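Hi, and thanks for clicking through to the page that most people skip! We're Ollport, a small company that gathers examples for robots to learn from. If you build a learning system for robot arms and you need somebody to show it how a job is done, over and over, in lots of slightly different ways, that's us.

## How we got going

We started with four people and one very noisy heater, in two rooms above a bakery on Plekarska. Back then we mostly labeled other people's recordings, and we kept grumbling about them (the same cup in the same spot, every single time). After one winter of grumbling we figured we should make our own. We're still on Plekarska, still upstairs, and I still gain a little weight every November when the poppy seed rolls come out.

## What we do all day

We drive robot arms through everyday jobs and save the whole run: what the cameras see, where every joint is, when the fingers open and close. One run from start to finish is what we call an example. A standard order is 1000 examples of one job, and we don't hand over 1000 copies of the same move. Things get shifted, turned and swapped between runs, and different operators take turns, so the system gets to see more than one person's habits.

A lot of this happens in simulation now, and I love it. I can set up a new table before my coffee's cool enough to drink! Our simulator setup is called Zisov, and sorting and packing jobs are its bread and butter. The fruit job is the one I always show visitors. There are two arms facing a brown tabletop, an orange, a lime and a banana on one side, and a black tray waiting on the other. It looks like something a toddler could do, and then you try it with a gripper and find out how much thinking your own hands do for you.

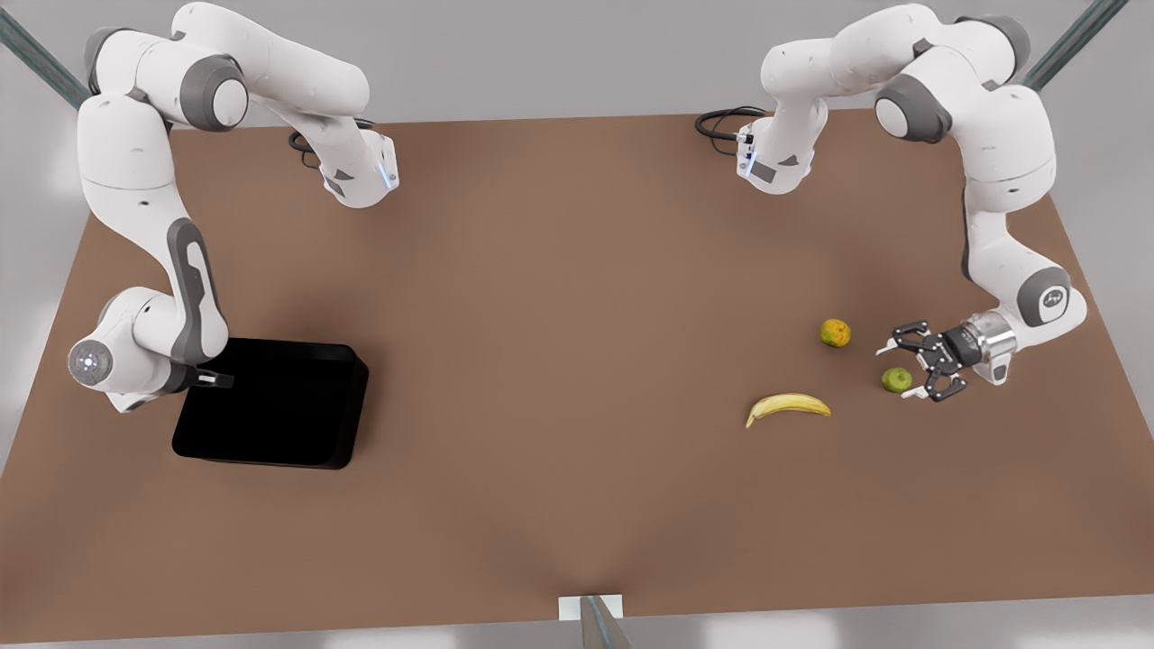 ## What we keep and what we toss

Every example gets watched by a second person before it goes into a set. If the arm knocks into something or the operator dithers for ages, we tag it. Some customers want those clumsy runs, by the way, so a system can learn how to recover from a bad grab. We keep them in their own folder with a note on what went wrong. The ones we do throw out are broken recordings: missing camera views, joint readings that lag behind the picture, that kind of thing.

Our checking tool is called Ung. It's homemade, it's kind of ugly, and it catches the timing problems I'd never spot by eye.

## Working with us

Tell us the job in plain words, and tell us which arms and grippers you're using. We'll make a small trial batch first so you can feed it to your system and complain about it (please do, it's much cheaper to fix early). After that we agree on the file format and get going.

We also train new operators a couple of times a year. You don't need a robotics background. Patience helps, and so does being okay with picking up the same banana all afternoon. Drop us a line through the contact form, or come by before 4 if you're in the neighborhood. The door's next to the bakery window, and the buzzer sticks, so push hard.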